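Jaw Exercises and Nighttime Clenching
Project report, Toshio Mizuno and Kazuhiro Hoshino

3. Method

We wanted to know whether a short set of jaw exercises done in the afternoon makes any difference to morning jaw soreness in students who clench their teeth at night. Sign-up was through the Nolport residence hall mailing list, which has 300 names on it. The exercise group did 5 minutes a day for seven weeks. The control group did nothing new. Both groups filled in the same soreness form before breakfast and entered it in Utelano, the survey tool our department uses. 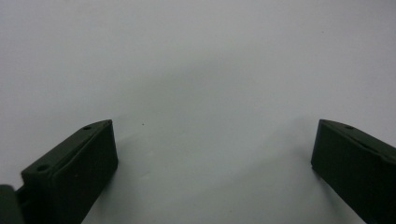 Figure 2. Two dark green fingers over a light gray-white surface.

4. Results

Soreness scores went down in both groups. The drop was larger in the exercise group, but the scores overlap a lot and we can't call the difference clear. Several people skipped forms during midterms in November - we left those days blank and did not fill them in with averages.

5. Limits

Everyone knew which group they were in. Clenching was self-reported, and we had no sleep recordings to check it against.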